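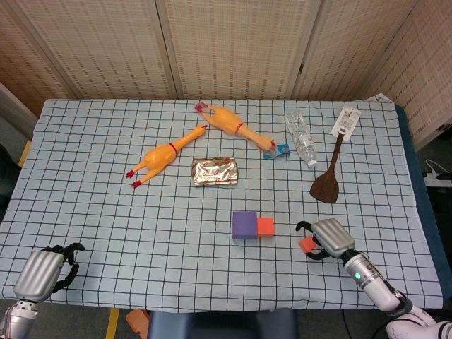 How wide does the Luvik table cover come?
It comes in two widths, one for card tables and one for full dining tables, and both can be hemmed shorter at home with a plain straight stitch.

Luvik is our everyday cotton cover, and we love it! It's the one we reach for when there's glue, soup or a twelve-piece birthday party on the way. Till Petersen drew up the weave at Govunholm (he'd been wanting a cloth that drapes softly but still stands up to scrubbing), and the first batch of 4,000 was cut in September.

Fabric: 100% cotton, plain weave
Hem: double-turned, mitered corners
Colors: 6, including the new Stasusstead green
Care: machine wash warm, tumble dry low, iron while a little damp

Expect some shrinkage in the first wash – we cut every cover slightly long to allow for it. Creases from the packet come out fastest with steam, and a night over the back of a chair does pretty well too.

Matching napkins are sold separately. For odd-shaped tables, write to Rostam Safavi in the sewing room with your measurements.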